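Budgeting for spare gripper fingers and a second handheld unit?
Posted in Equipment and Purchasing
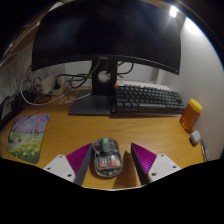

Desk setup, fingers either side of the mouse

We're a small group planning next year's spending on desk tasks – picking up a mouse, moving a bottle, that kind of thing. We have one handheld gripper and want a second. Fivton quoted us $2,092 for the unit with one pair of fingers. Is that complete, or should I plan for more? The request has to be in by December and I only get to file it once.

Flarkalar

Plan for more. The quote won't cover spare fingers, screws or a charger. We buy four extra pairs per unit and go through almost all of them in a year. Ribbed fingers wear at the tip first, so check whether Fivton sells them separately from the mounting plates. Ours did not and we paid for plates we didn't need.

Also put in a line for storage. We forgot that and spent the last three months of the year deleting things.

Mitiku Mamo

depends what you pick up. we only do light stuff and still have the first pair

Billurer

Agree with Mitiku on spares. I'd add shipping, and five hours of someone's time to set the second unit up to match the first. Ask for the price on two units before you commit – Wike gave us a discount that wasn't on their site.

Tobiloba Eze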